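# Davero cell, sim side, setup notes in pictures

2nd April. Quick page so the next person on Davero isn't starting cold. Covers the two-arm machine in the simulator, wooden room build. Only the one capture so far, more in May when the Vultetti gripper files are in.

Base pose first, arms second. Always. Joint limits come out of the Noguchi sheet, not the old one. Physics step at 1000, went to 2000 for a day and teh arms were no steadier, so back down. 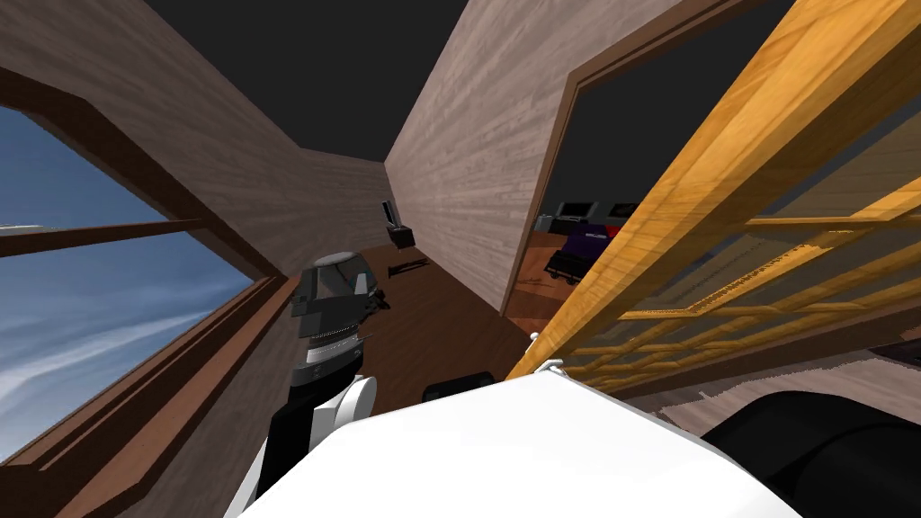 Clalletti reckon the wrist offset should be set again after every reload, even if the numbers look right, and they'd do it with both arms parked. Fair enough, added to the list.

Left arm, gripper end up, collar and forearm covers in view. White shell of the other arm in front, lattice on the right.

Still to do:

- wrist offset, both sides
- collision shapes on joints 4 and 9, too fat at the moment
- rename the config folder, its still got the old project name on it
- save the base pose seperately from the room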